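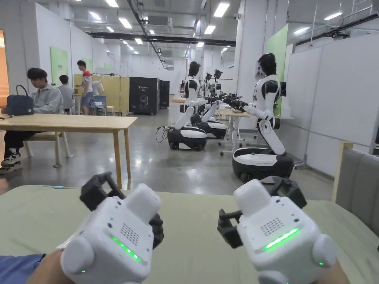
Nurton Robotics Club - Software Group
Forum > Bimanual work > Handheld grippers

Thread: Left/right time offset when replaying handheld demos on the wheeled arms

shihsc
I've been recording two-handed demonstrations with the handheld pair and replaying them on one of the wheeled humanoids. Single-arm tasks replay well enough. Anything where both hands have to meet in the middle goes wrong. The left hand arrives first and the right one comes in behind it, so a handover turns into a shove.

The lag isn't constant. At the start of a session it's hard to see in the plots. After 30 minutes it's plain. I'm logging both grippers to one laptop and taking the timestamp when the packet arrives. Status light was green on both units for the whole session.

Is this a clock problem or a controller problem? I don't want to start changing gains if the data is bad.

awadhi_t
The green light only tells you the unit is powered and the tracker has a pose. It says nothing about sync. Amber is the only colour that does, and only on the newer firmware.

Arrival time is the first thing I would change. Each unit puts its own device time in the header. Log both, plot device time against arrival time for each side, and look at the slope.

shihsc
Didn't know the device time was in there. The Fevon reader drops it by default. I'll turn it back on and record again this afternoon.

h_higuchi
I'd look at the controller before touching the logger. The arms on those robots don't behave the same on both sides. When the body leans forward and the arms are stretched out, tracking gets worse, and it gets worse on one side first. I had a very similar plot in June with perfectly good data.

Send both arms the same sine in joint space, mirrored, and compare commanded with measured. If the lag shows up there, the handhelds have nothing to do with it.

awadhi_t
That wouldn't explain why it grows over a session.

h_higuchi
Motors warm up over a session.

awadhi_t
She's replaying the files afterwards, from a cold start. If it were the motors, a clip from the start of the recording and a clip from the end would replay the same way.

h_higuchi
Fair, if that's how she is doing it. Su-chen, are you replaying in recording order in one go?

shihsc
Yes, in order, in one go. So at the moment I can't tell you which it is. I'll shuffle them.

Hanne H.
While you're in there, please post the planner settings too. If you're still on the Zorkik branch, the retimer runs each arm separately. It stretches whichever trajectory breaks a velocity limit and leaves the other alone. I lost most of a week to that. Set coupled_retiming to true in the robot config. It's off by default.

shihsc
I am on that branch and it was off. Three suspects then.

Results, in the order I did them.

1. Shuffled replay. Late clips are still worse than early ones wherever they come in the queue. So it's in the recordings.

2. Device time against arrival time. The slopes differ. The right unit's clock runs slow compared with the left. On top of that, the right one's packets sometimes come in bunches, several at once after a gap.

3. Mirrored sine, arms extended, body leaning forward. There is a small lag on the right arm. It doesn't grow. Much smaller than what I was seeing, but it's there.

4. coupled_retiming on. The fast reaching clips improved a lot. Slow clips didn't change.

h_higuchi
So the arm lag is real.

awadhi_t
Real and small. The clock drift is what breaks the handover.

h_higuchi
I'd still fix both. If you correct the timestamps and leave the arm lag in, a policy trained on robot rollouts later on will learn to compensate for it on that one robot and be wrong on the next.

Minoru W.
Has anybody got a way of doing the clock fit that doesn't need a calibration gesture? We used to make everyone tap the two grippers together at the start and end of each take. People forgot, or tapped so gently that there was no spike to find.

awadhi_t
Fit a line through the lower edge of the arrival delay. Packets can be late but they can't be early, so the lower edge is the clock and everything above it is transport. I use a sliding window of 3000 packets. Works with bunched packets as well. Script is in the tools folder, clock_fit.py. Run it once per side, then resample both sides on to the laptop clock.

Don't use an ordinary least squares fit. The bunches pull it up and you end up with a worse offset than you started with.

Minoru W.
Thanks. I'd keep the tap as a check anyway, even if the fit doesn't use it.

Hanne H.
Agree with keeping the tap. I had one take where the fit looked perfect and the left unit had restarted halfway through, so its counter went back to zero. The script joined the two halves without a warning.

awadhi_t
It should stop on that. I'll add a check for the counter going backwards.

shihsc
Ran clock_fit.py on the old recordings and replayed 2 of the handover clips that had failed. Both hands close together now. The object was passed across on both, though on the second one it twisted in the fingers on release. I think that's the grip width mapping, and I'll start a separate thread for it.

For anyone with the same problem:
- turn on device time in the Fevon reader (keep_device_time: true)
- run clock_fit.py per side before cutting the session into clips. If you cut first, there are too few packets in a short clip for the fit
- coupled_retiming: true if you're on the Zorkik branch

I haven't done anything about the arm lag yet.

h_higuchi
Send me the sine logs and I'll fit a delay per joint. I need the body pitch in there too. Record at 500 Hz if the logger will take it, the default rate is too coarse for this.

shihsc
It will take it if I switch off the head camera. Logs will be in the shared folder under sine_extended.

Minoru W.
Does the Shibata driver report body pitch as measured or commanded? Ours was commanded until somebody patched it.

h_higuchi
Commanded, I think. Su-chen, check that before you record.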